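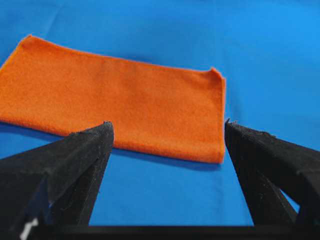 Good evening, everyone, and thank you for coming out. (Wait for the chairs to settle. Somebody always needs to get past somebody.) I'm Rūta Urbonaitė, and for the next half hour I would like to talk to you about cleaning cloths. I know. My sister asked me on the phone what the talk was about, and when I told her she said "the whole talk?" Yes, the whole talk, and I had to leave things out.

Thank Jannik Oltmanns for setting up the room and for lending the tablecloth. Mention that the coffee stays on until we finish.

Start with the drawer. Ask them to picture the drawer or the bucket under the sink at home where the cloths live. Let them laugh. Mine used to be a ball, and I mean a real ball, you could have thrown it to a dog. There were old T-shirts in there, a dish towel with a burn in it, and a chamois that had gone stiff as a cracker. Every time I wiped the kitchen table I pulled out whatever came first, and some mornings what came first had been on the bathroom floor the week before. That was the day I started sorting by color.

Colors. Go slowly here, people like to write it down. In my house orange is for the kitchen table and counters, green is for windows and mirrors, gray is for floors, and anything pink goes to the bathroom and stays in the bathroom. You can choose your own, of course! A lady at the November talk had hers exactly the other way around from mine and her house is much cleaner than my house. Just write it on a card and tape the card inside the cupboard door, so the rest of the family has no excuse.

Next, the nap. Pick up an orange cloth and hold it so the light runs across it. A fuzzy cloth has all those little fibers standing up, and they are what grab the dust. If you rub your hand over a cloth and it catches a bit on dry skin, good, it still has life in it. If it slides, it has probably met fabric softener. (Pause. Look sternly at the front row.) Please, no softener. Wash them together, warm, with a small amount of plain detergent, and keep them away from bath towels or you will be picking lint off your mirrors until Christmas.

Edges. Somebody will ask about hems, so get there first. I like a cloth without a stitched border for glass and for anything shiny, as a thick hem can leave a line. Soft edges do curl up a little at the corners, and people bring them to me thinking the cloth is ruined. It is fine. Smooth it down with your palm while it's damp and forget about it.

Drying flat. This is my own habit and you may think it's fussy. I spread an old blue bedsheet over the ironing board and lay the cloths out on it, one at a time, opened all the way. A bright color on a plain background shows you everything: the thin patches, the stain you missed, the hair from the cat. It takes me the length of one radio program. Then I fold each one in half and in half again, which gives you a nice pad with 6 or more clean faces if you refold as you go. (Check this with the cloth in hand before saying it, Jannik got a different number from me.)

Demonstration. Two cloths, one damp and one dry. Damp first, long strokes toward yourself, then the dry one straight after. Invite someone up to try. Do not let them use the spray bottle, we had a puddle last time.

When to retire one. Mine go from the table to the floor to the bicycle, and after the bicycle I say goodbye. A few of my oldest are still going after six years.

Questions. If it is quiet, ask who keeps theirs in a jar. There are cards by the door with the washing instructions, please take one for a neighbor too, and bring back my orange cloths if you borrowed any.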